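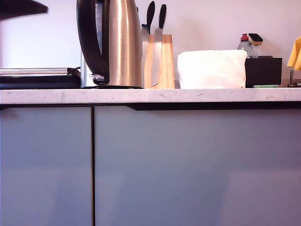 Counter by the wall, marble top

flistbride22
Booked Gikamo for our January wedding at Flistbridge and I'm so excited!! Anyone shot there in winter?

Kabbaj
Yes, gorgeous light! Get portraits done before 2 though, it goes fast.
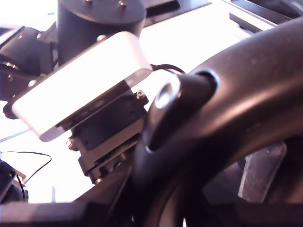
White unit on its bracket

skoltura_fan
Disagree, dusk is the best part of that place. We got 503 photos and my favorites are all after sunset.

Kabbaj
With flash, sure. I like window light better.

flistbride22
Doing both then!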